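**Sim grasp trials: what counts as a success before we sign off?**

Board: Grippers and end effectors > Test practice

---

**ida_kuhlmann** wrote:

We're writing an in-house procedure for simulated grasp trials on soft produce and I'd like to see what other shops do. Our draft has three pass conditions at present:

- both fingers in contact at the end of the close
- object clear of the support by a set height
- object still held after a fixed hold time

The argument is over the hold time. Half the team wants 2 seconds, the other half says it's pointless in sim and eats compute. The draft also says nothing about damage, and we handle stone fruit, so that's a fairly large hole.

Anyone got a written rule they're willing to share?

---

**vhinrichs** wrote:

Keep the hold. Slow slip is a real failure mode, and the only one a short hold catches. We had a batch of 2216 trials on the Kuvton arm where the pass rate looked fine until someone added the hold, then 118 of them dropped out. All creep, mostly on the rounder objects. The compute cost was not worth arguing over.

I'd also add a disturbance. A small lateral shake after lift, same amplitude every time, written into the procedure so people can't tune it away.

---

**odel_user** wrote:

Disagree on the shake. If your friction model is a guess, shaking the object just tests the guess harder. You end up with a number that looks rigorous and tells you nothing about the real cell. Do the shake on hardware.

---

**vhinrichs** wrote:

Friction is a guess in the lift test too. By that reasoning you wouldn't run sim at all.

---

**odel_user** wrote:

I'd run it to throw out bad grasps. I wouldn't use it to certify good ones. Those are separate jobs and the procedure should say which one it's for. Ida, which is yours?

---

**ida_kuhlmann** wrote:

Throwing out bad ones. Hardware sign-off is a separate document. Fair point that the draft doesn't say so, I'll put it in the scope.

---

**margaux_h** wrote:

On the damage question: we log peak normal force per finger for every trial and fail anything over a limit set per object class. The limits come from a bench press test on real fruit, repeated each June when the new season's stock comes in. It's crude. A rigid body in sim won't bruise, so force is the only thing you've got.

One thing that caught us out was the collision mesh. The visual mesh and the collision mesh are often different shapes, and people review the render and assume the contact is where it looks to be. Our rule now is that any trial put forward as evidence needs the contact points exported alongside the picture. If they aren't in the folder, the trial doesn't count.
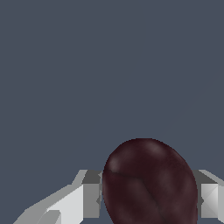
Second rule is on camera position. We want one view across the fingers and one from above, at the same point in the close for every trial. Before that, people would grab whichever angle they liked and you couldn't compare two runs. Our reviewers complained for a month and then stopped.

---

**jjin** wrote:

Agree on exporting contacts. Would add simulator version, timestep and solver settings to the same folder. We changed the timestep between two runs on the Sperling project and spent almost a week chasing a gripper problem that didn't exist.

Don't agree with setting force limits by object class. Ripeness varies far more than class does. We set ours on the softest sample in the lot and apply it to everything.

---

**margaux_h** wrote:

We tried that. The firm fruit got dropped. Depends what your customer minds more, I suppose.

---

**jjin** wrote:

Ours minds bruising. Drops go back through the line.

---

**ida_kuhlmann** wrote:

Thanks, all. For the next draft I've got: scope limited to screening, 2 second hold kept, contacts and solver settings exported with each trial, two fixed views, peak force logged. I'm leaving the shake out for now and the force limit stays open until Ruxandra has looked at our press data. I'll post the revised wording when it's through review.

---

**vhinrichs** wrote:

Put the shake in as optional at least.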